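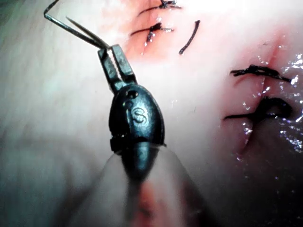 The first reviewer of our pilot wrote that a closed stitch is a closed stitch, and that grading its looks tells a teacher very little about the hand that made it. We began the present study half in agreement. Most scoring sheets for practice suturing, the Larkham sheet among them, reward rows that please the eye: even spacing, short tails, knots lying to one side. Whether any of this predicts a wound that holds is a question the sheets leave alone.

Figure 3. Needle held at the tip of the jaws, with closed stitches of black suture across the incision.

4.2 What the stitch scores can and cannot show

The Larkham sheet gives 20 points to a finished row. Tail length is part of that total, and it gave our raters the most trouble. In Figure 3 the upper stitch has a small knot and a few frayed, trimmed ends. A strict reader of the sheet would take a point off for the fraying. A lenient one would say that the thread crosses the incision, the knot is there, and the ends are no business of the score. Both readings can be defended from the wording, and we saw both in the ratings.

Needle grip raises a similar doubt. The Nendach guide asks for the needle to be held near the tip of the jaws, and the needle in Figure 3 is held at the very tip. This would earn full marks under the guide. Yet a grip is judged from one moment, and a still cannot tell us if the needle turned on its next pass through the tissue. We therefore dropped grip from the combined score, although earlier work by the Brukow group kept it and reported good agreement between raters. Agreement is easy to get when everyone is looking at the same easy thing.

We scored 200 rows in all. Raters gave the same total, to within one point, on some 70 percent of them. That sounds respectable until the rows are split by spacing. On evenly spaced rows the raters hardly differed. On uneven rows they differed often, and mostly over tails and knots, as if one untidy feature had sent them looking for others.

We do not claim that neatness is worthless. A row with wide gaps may well leak, and a teacher is right to say so. Our complaint is with the pass mark of 80 percent, which treats a frayed end and a missed bite as losses of the same kind. Section 4.3 repeats the analysis with tail length removed.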